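December, 14.20. Bath corner, showroom floor, Trosden

Second go at the bottle question. The Fendilden note says bath bottles should live on the rim next to the taps, where they can be reached and won't be knocked in. I don't believe it. Whoever wrote that has a wider rim than ours, or has never washed their hair in a hurry.

Tub is the freestanding rectangular one, white, drain near the middle. Black tap set on the far rim: tall arched spout, three short knobs, hand shower on its holder at the right. Once you allow for a hand getting to the knobs, the far rim is mostly spoken for. The corner to the right of the taps is the only spot I would put anything, and it will take one small bottle comfortably. Two is pushing it.

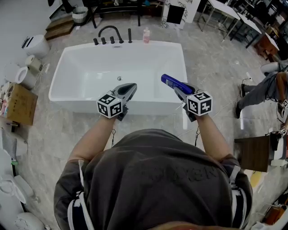

Blue bottle over the tub, cap end in. Small pink one at the corner by the taps.

Points against the note, while I remember them:

The corner works for the pink bottle because it is small. I would not trust the blue one there. It is too close to the hand shower, and anyone lifting that off its holder with soapy fingers is going to catch it.

Laying the blue one down on the rim was suggested. No. It will roll, and I don't want to find out what a full one does to the finish.

The white woven basket over by the dark metal rack is a better answer, though it is a long reach from the bath and somebody will say it spoils the look. The plastic mesh crate would do the same job and drain properly — ugly, but I would buy it before I bought the rim idea.

Hastia's sheet claims 3,368 fillings for their bottle cap before it leaks. No method given, no temperature, nothing on whether it was dropped. Leaving that figure out of our write-up until they send something I can check.

To do: measure the rim at the corner and along the near side. Try the crate at the foot end. Ask Hứa whether they make a narrow tray that hooks over a square rim, and get a price before anyone gets keen. Tiles round the tub want a mop before any of this is repeated.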